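How to Request Your Tax Transcript and Check It Against Your Own Records

Category: Taxes > Records and Transcripts

A tax transcript is a printout of what the IRS has on file for you. It's free, and it answers a lot of questions that people otherwise spend an afternoon on hold trying to get answered. Lenders ask for one. Colleges sometimes ask for one. It's also the easiest way to find out whether an employer or a bank reported a different number from the one on the form they mailed you.

This page covers individual federal transcripts only. State tax departments have their own systems and you'll need to look those up separately.

Know which transcript you want

There are several types, and the names are close enough that people order the wrong one.

Return transcript. Shows most of the lines from your return as you first filed it, before any changes. Mortgage lenders usually want this.

Account transcript. Shows activity on your account for that year: the date the return was processed, payments, penalties, interest, refunds, and later adjustments. It doesn't show most of the individual lines of the return.

Record of account. The two above combined into one document. If you aren't sure what you need, get this.

Wage and income transcript. Lists the information forms sent in under your Social Security number, such as W-2s and 1099s. Use this one if you lost a form or if you want to check for something you forgot.

Verification of non-filing letter. States that the IRS has no record of a processed return for the year you ask about. It doesn't say whether you were required to file.

If someone else asked you for the transcript, ask them for the type and the year in writing. "Last year's taxes" can mean the year you filed or the year the income was earned, and those are different.

What you need before you start

Have these on the table:

- Your Social Security number or ITIN
- The mailing address on your most recent return, written as it appears there
- Your date of birth
- A government photo ID, if you plan to use the online account
- A phone that can take pictures and receive texts
- Your own copy of the return for the year in question

The address causes more trouble than anything else on this list. If your return says "Apt" and you type "Unit," the mail request may be rejected. Copy it off the return.

Option 1: Online account

Go to the IRS website by typing the address yourself. Don't follow a link from an email or a text, even one that looks right. Choose the sign-in for individual accounts. If you've never made an account, you'll be sent to an identity verification step where you photograph your ID and then your face.

Do this in a room with decent light and lay the ID flat on a dark surface. Glare off the plastic is the usual cause of a failed photo. If it fails again, stop and try later in the day. Some people get through at 6 a.m. after failing all evening.

Once you're in, look for the tax records section. Pick the reason for your request from the menu. The reason doesn't change the contents of the transcript, so choose whatever fits best. You'll then see the types listed with the years available under each. Click one and it opens as a PDF.

Save the file right away and give it a name you'll recognize. I use the year, the type, and the month I pulled it, as in 2-account-April, where the first number is my own folder number. The file name your browser gives it won't help you find it later.

Option 2: By mail

You can ask for a return or account transcript by mail through the website without making an account, or through the automated phone line. It will be sent to the address on file. Allow five to ten calendar days.

You can't have it sent to a different address this way. If you've moved and haven't filed a return from the new place, file the change of address form first and wait for it to be processed.

Option 3: Form 4506-T

This is the paper request. It's slower, but it covers every type of transcript. Fill in the form number, check one box for the type, and write the ending date of the tax period as month, day, and year. For most people that's the last day of December. Sign it and date it. An unsigned form will be turned away, and so will one with the years left blank.

The mailing address or fax number depends on where you lived when you filed. The chart is on the instructions page of the form.

Form 4506, without the T, is a different request. It gets you a copy of the full return and there's a fee. Most lenders don't need that.

How to read it

Only part of your personal information is shown. You'll see the last four digits of your Social Security number, and the first few letters of your last name. Dollar amounts are shown in full. If a lender complains that the name is cut short, tell them it's the standard format. There's a customer file number field you can fill in when you order, and the lender can use it to match the transcript to your application.

On the account transcript, the middle section is a list of transaction codes, each with a date and an amount. The ones you're most likely to run into:

150: return filed and tax assessed
806: credit for withholding
846: refund issued
570: a hold on the account
571: the hold was released
290: additional tax assessed (this can show up with a zero amount)
971: a notice was issued

A minus sign means a credit to you. This confuses nearly everybody the first time. A balance with a minus in front of it is money in your favor.

The cycle code is the long number next to code 150. You can ignore it for this purpose.

Comparing it with your records

Print the wage and income transcript and get a pencil. Take your own forms one at a time. Find each form on the transcript, check the amount, and put a mark beside it on both sheets. When you finish, look at what has no mark.

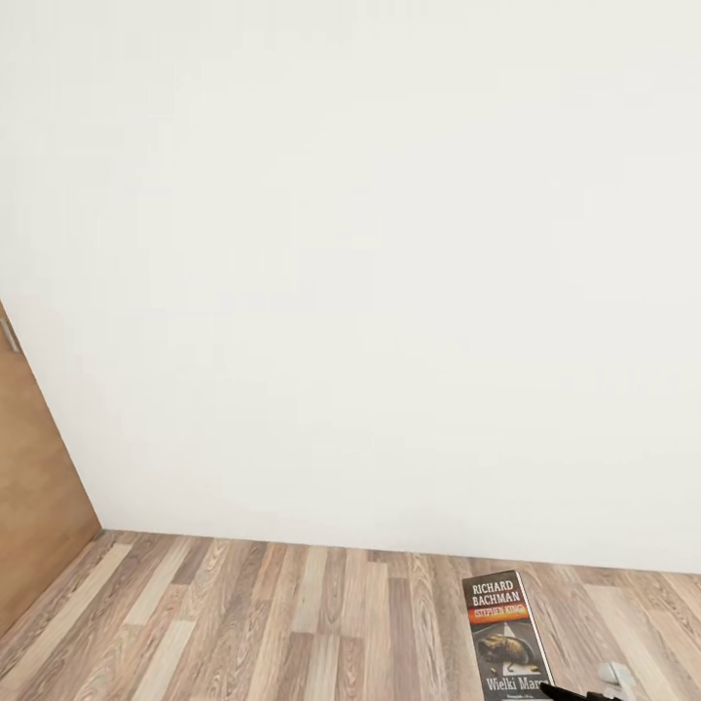 An item on the transcript that you don't have a form for is usually a small bank account or an old job. When I did mine I found a 1099 for interest on an account I opened through Hornow and never used again. The amount was $18. It was still taxable and it was missing from my return.

The other direction matters too. If you have a form and it isn't on the transcript, check the time of year. The current year's information fills in slowly and may not be complete until summer. If it's an older year and the form still isn't there, keep your copy and report the income anyway.

If an amount is different, call the company that issued the form before you call the IRS. Ask whether they sent in a corrected version. In my case, a W-2 showed $2,462 in box 2 on my paper copy and a different figure on the transcript. The payroll office had issued a correction and mailed it to my old address. They sent me another, and I filed an amended return on Form 1040-X.

Keep notes on every call: the time, what you asked, and what they told you.

Storing it

I scan everything and keep the PDFs in a folder on an encrypted drive. Trisis is the program I use to put the pages in order, and any PDF program will work. My file for that year came to 29 pages, including the return. Paper copies go in a plain folder with the year on the tab. Keep records for at least three years from the date you filed, and longer if you left income off or claimed a loss from bad debt.

Don't email a transcript as a regular attachment. Even with part of the number hidden, it has your income on it. Use the lender's upload page or hand over a paper copy.

If the transcript shows a return you didn't file, or wages from a place you never worked, that may be identity theft. Look up the identity theft steps on the IRS site and ask for an Identity Protection PIN.

Comments (4)

ding_dong_taxes
I ordered the account transcript when the bank wanted the return transcript. Cost me a week. Wish I'd read the first section sooner.

Retired in Susus
My transcript says "N/A" for the year I need but I mailed my return in April. Does that mean they lost it?

Reply from the author
Not necessarily. Paper returns take a lot longer to process, and the year won't show until that's done. Check again in a few weeks, and don't mail a second return unless they tell you to.

quiltingmom
The apartment number thing was my problem. I put a # sign and it kept rejecting me. Took it out and it went through.

Filed under: transcripts, W-2, 1099, recordkeeping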